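# Karstead Kitchen Words

A README for my pile of family recipes, typed up and tidied

Hello! If you've landed here you were probably after recipes, or you're one of the cousins and I've sent you the link (again). Either way, come in.

This is a plain text collection of 74 recipes from my grandmother's notebooks, plus a word list I made because half of her measurements aren't in any cookery book I own. She wrote in three languages, often in the same line, and she never once wrote down an oven temperature. So there's been a fair bit of testing, and I've eaten a lot of semolina cake.

## What's in the folder

- `recipes/` - one file per dish, in English, with her original wording underneath
- `words.csv` - 2,000 rows of kitchen words and spellings, with my best guess at what each one means
- `notes/` - my own scribbles from cooking the things

Each recipe file starts with the dish name, then how many it feeds, then the method. If a line starts with a question mark I couldn't read her handwriting and I'm guessing. Please don't cook the aubergine one for guests until someone has sorted out whether that's two spoons of vinegar or two cups.

## How I typed it all up

Mostly at the table after tea, between 8pm and whenever I gave up. I started with a scanning app called Neltik, which was fine on printed text and hopeless on my gran's sevens, so by February I was typing everything by hand. It's slower, but you notice more. She spells "cinnamon" in four different ways and I've kept every one of them in the word list. 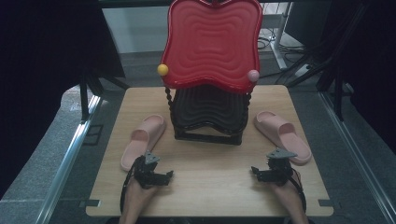 *Little red-backed chair and pink sandals on the table.*

The spoon sizes took longest. She had a "tea glass", a "small glass" and a "Marinho cup", and the last one had me stuck for ages until my uncle Othmane Ashour remembered it was the coffee cup that came free from the Marinho grocer's. He still had one at the back of a cupboard! I filled it with water and weighed it, and every recipe that uses it now has the amount in grams too.

## Things that are wrong or missing

- Bread is thin on the ground. She made it by feel and only wrote down two loaves.
- The Fladmont notebook got damp at some point and the middle pages have stuck together, so the jams stop at plum.
- Servings are hers. "Feeds six" means six people who've been outdoors all day, so you may want to halve it.
- A few words in `words.csv` might be family nonsense. I've marked the ones I suspect.

## Using it

Cook from it, print it, scribble on it. If you want to put the word list into something bigger, go ahead, just keep the family name on it and drop me a line, as I'd love to see it. And if your gran used any of these words differently, tell me that as well - I'll add a second meaning next to hers.

This is version 3. Version 2 had the lentil soup and the lentil salad swapped over, so bin it if you've still got a copy.

Share (3)

Comments

**plumstone:** Made the semolina cake last night. It needed ten minutes longer in my oven but it's all gone now. Is the orange water meant to go in hot?

**T. in Karstead:** My mum said "small glass" too and hers was definitely bigger than yours. Will measure it and report back.

**cousin no. 5:** It's two SPOONS of vinegar. Please fix it before Dad has a go.

Contact: leave a comment or open an issue | © the Ashour family | Back to top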